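Old computers are piling up in closets all over Anetti, and the Nireleo Library would like very much to hear about yours. The library's repair and reuse drive returns in July, and this year it has room for 100 desktop machines, which the staff say is a good deal more than last summer (and a good deal more lifting, too!).
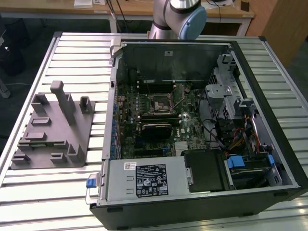 ## What to bring

Desktop towers of any make are welcome, working or not, along with their power cords if you can still find them. Printers and televisions can't be taken this time – the county drop-off on Wegener Road is the place for those. Please copy your photos and letters somewhere safe before you come, and if you aren't sure how, the front desk has a one-page guide that walks you through it kindly and slowly.
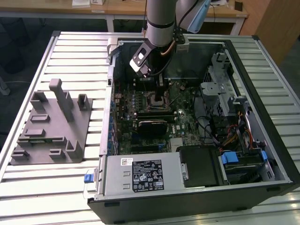

*Katton Wegener*

Machines that can be put back in order will go to families and students in town, and 40 households have already put their names on the list. The rest will be taken apart for usable pieces, with memory and processors set aside first. It is patient work, and the library is glad to have an extra room for it this year, just past the children's shelves.
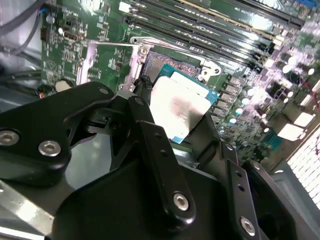 A desktop processor held over its socket.

Doors open at 11 in the morning and drop-off is free, with a limit of two computers per household. Parking is behind the building, by the big maple.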